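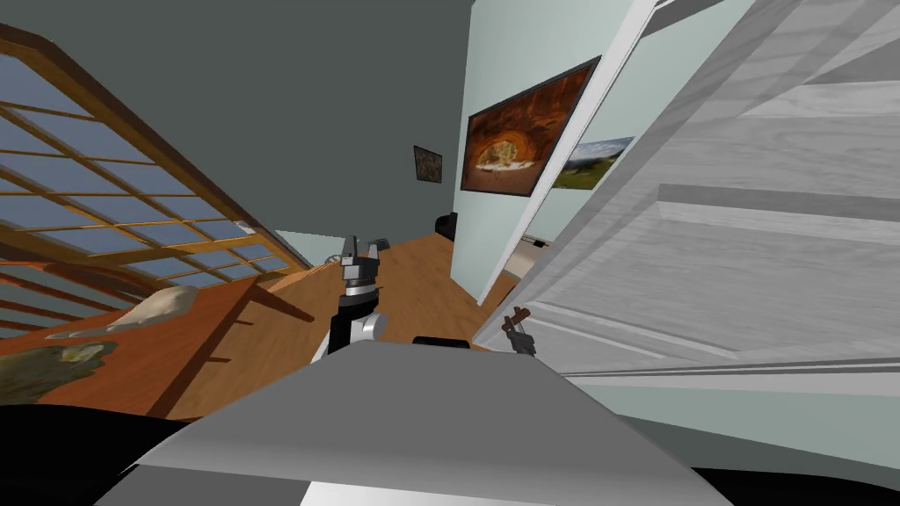 Image: Visdale press library

Visdale Produra in-cab camera and driver screen set

I've driven private hire for a good long while, and I now sell the kit I wish I'd had when I started. The Produra is the one I recommend most, mainly because it's the one I'd fit in my own car. It is! I've got it in there now.

What you get is a two-lens camera that sits up behind the mirror (one lens faces the road, the other faces the cabin), plus a clear screen that goes between the front seats and the back. You can buy them apart, but most drivers end up wanting both, and the set works out cheaper.

The camera records whenever the ignition is on and for a while after you switch off, so an argument over the fare on somebody's drive still gets caught. There's a panic button on a lead. I've stuck mine low down by the handbrake where I can find it without looking – press it and that clip gets locked so it can't be recorded over. Sound is off unless you press the button, and that's how most councils like it. Do check with your own licensing office before you fit anything, though, as they don't all agree and some will want to see the paperwork first. I put a copy in the box.

Clips are scrambled on the card. If the police or your council ask for footage, you hand over the card or send the file from a computer with the Uratus viewer on it, which comes free. A passenger who pinches the card won't get anything from it.

The screen is the bit people worry about. I did too, I thought it would feel like working in a bank. It's lighter than you'd expect, there's a gap for cards and change, and you can still have a natter with your regulars. It clamps to the headrest posts, no drilling, so it comes off again when you sell the car. It won't go on seats with built-in headrests, sorry. Villaseñor do a bolt-in one for those and I can order it, but allow extra time.

In the box
Camera with 2 lenses
200 GB card
Panic button and lead
Clear screen with 2 clamps
Window stickers telling passengers they're being filmed (please use them, you have to)

Guarantee is 3 years on the camera. The screen is covered for cracks but not scratches, so go easy with the kitchen roll and use a soft cloth.

Fitting takes me a morning if you bring the car over, and I'll show you how to save a clip before you drive off. Ring before six in the evening, I'm usually out on jobs after that.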